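Products > Simulation > Bench kits > Ralter Bench Kit > README

Overview Downloads Tasks Licence Support

Print this page | E-mail this page

# Ralter Bench Kit (simulated)

The Ralter Bench Kit is a ready-made simulated workcell for a single arm with a parallel-jaw gripper. It is sold by Clekden as a download, together with a set of recorded episodes. This README covers the base edition. The two-arm edition has its own file.

## What you get

- the scene files (room, table, arm, mounting plate, tray, task objects)
- 1000 recorded episodes, of which 648 are marked as successes
- a player script for stepping through an episode
- a scoring script, the same one we used to mark the set
- task sheets in plain text

Failed episodes are kept in the same folder as the good ones. Filter on the `outcome` field if you only want one kind. Episodes that ran out of time are marked as failures, even when the object was already in the gripper.

## The scene

The arm is fixed to a plate on the table, and the task objects are laid out in front of it. The room is kept bare so that it loads quickly and so that buyers can put in their own walls and furniture. Lighting is set in `room.cfg`. Table and floor colours are in the same file.

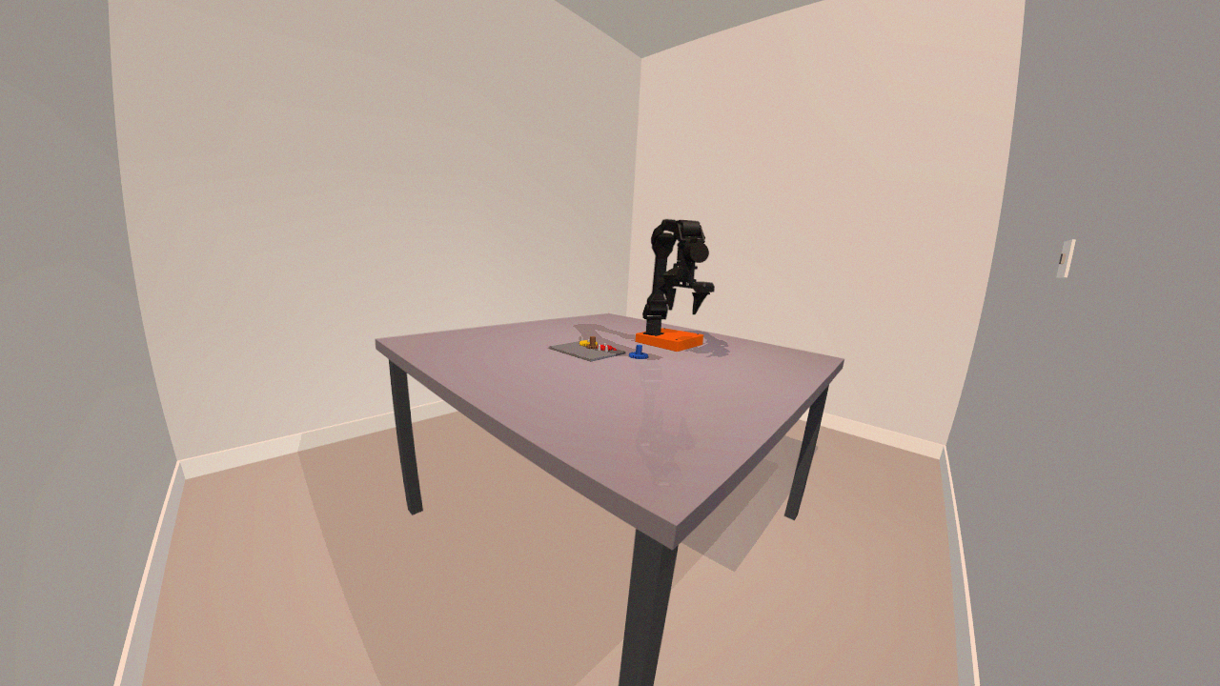 *Base scene: arm on the orange plate, gripper open, tray and small objects on the table.*

Object positions are read from the episode file at the start of each run. If the file has no positions, the defaults in `layout.cfg` are used. The arm always starts from its home pose unless you pass `--start` with your own joint values.

The table top is glossy by default and gives a faint reflection of the arm. Two of our early users found that this upset their colour masks. Set `table_gloss = 0` to turn it off. The recorded episodes were all rendered with gloss on, so expect a mismatch if you train with one setting and test with the other.

## Tasks

There are 8 tasks in the base edition. Each has a sheet giving the start layout, the goal and the time limit. Tasks can be run in any order. Distances in the sheets are in millimetres, but the config files use metres. We know this is awkward and will bring them into line in the next major version.

## Running it

Unpack the archive, then run `setup` once from the top folder. It checks your graphics driver and writes a log. If the window opens grey and stays grey, look in the log for a missing shader path before writing to us.

The player will run up to 2 episodes side by side.

## Known problems

- The gripper fingers can pass slightly into very thin objects at high speed.
- Shadows flicker on some older drivers.
- Pramia import works, Atinga import does not yet keep joint limits. Check them by hand.

## Credits and contact

Scene and models: Yen-ting Hsiao, Rahel Aebischer. Task sheets: Hui-mei Hsueh. Scoring: Riaan Oosthuizen. Questions about licences go to Fung-ping Yang at the Clekden support desk. Please give your order number and attach the setup log.

Episode labels last checked in March.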